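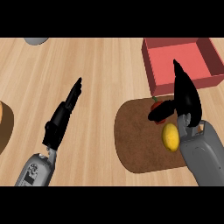

The two-arm kitchen task in our simulator, right gripper at the cutting board.

Participants wanted: gripper comparison study, Skallstead lab

Rilance is looking for 20 people to operate a pair of simulated robot arms and help us compare two controllers, Santoro and Dikel. You will use each controller to pick up food items and put them in an open box, then rate how easy it was to place the fingers and hold a grip.

A session lasts 139 minutes, breaks included. Sessions run in July and start at 9:00 a.m. or 1:30 p.m. You attend once.

You must be 18 or older, able to use both hands, and comfortable looking at a screen for long stretches. Experience with robots is not required. People who took part in our spring pilot can't sign up again.

Pay is $20 an hour, paid at the end of the session. Parking is free in the lot behind the building.

To apply, fill out the short form at the front desk, Room 309, or ask for it by phone at extension 13. Please list any start times you can't make.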